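Informe de avance presentado a la dirección del programa Bralturgate
Proyecto Keseo: puesta a punto y mantenimiento de la célula bimanual
Responsable técnico: Steinar Ragnarsson
Fecha: 21 de julio de 2022

1. Estado de la célula

Durante el período se ha completado la configuración de la célula en el entorno de simulación Lemma. La mesa, la cubeta rosa, la bandeja turquesa y la pelota de tenis quedan fijadas como escenario de referencia para la verificación de ambas manos. 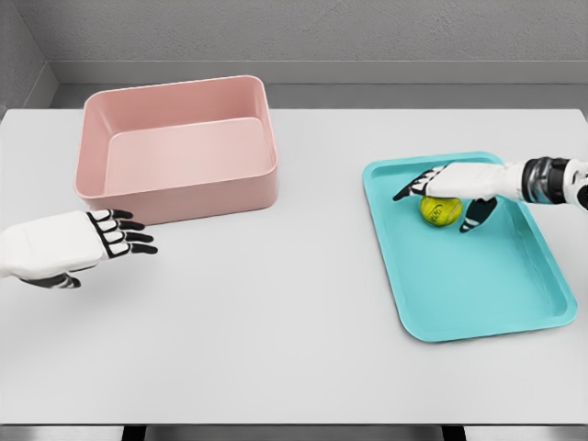
El procedimiento de ajuste comprende 17 comprobaciones por mano, entre ellas los límites articulares, la oposición del pulgar y la orientación de la muñeca respecto al plano de la mesa. Se han registrado 651 ejecuciones válidas. Las 19 restantes se descartaron por un error en el archivo de calibración de la mano izquierda, corregido en la versión vigente.

2. Mantenimiento del modelo

Se revisaron los parámetros de contacto entre los dedos y la pelota, tanto sobre la bandeja como directamente sobre la mesa. Los valores de fricción anteriores procedían de la entrega inicial de Muvby y no distinguían entre las dos superficies. 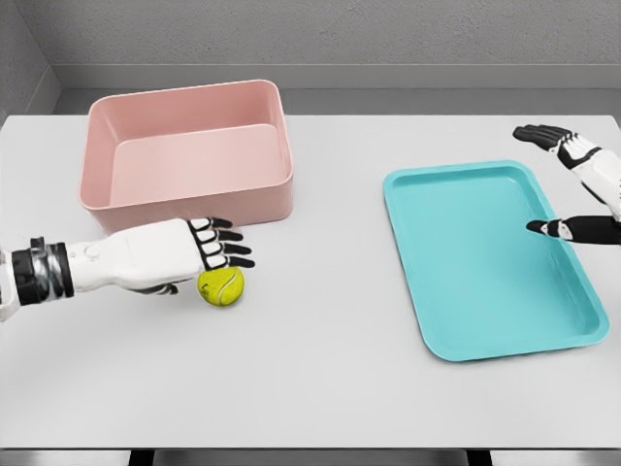
La postura de reposo de cada mano se guarda ahora por separado, de modo que una de ellas puede recalibrarse sin reiniciar la otra. El cambio obligó a repetir la serie de pruebas de la muñeca derecha.

3. Trabajo pendiente

Quedan por documentar la rutina de arranque y el control de versiones de los archivos de calibración. Se solicita autorización para destinar 3,000 euros de la partida de equipamiento a capacidad de cálculo. La próxima revisión completa de la célula está prevista para diciembre.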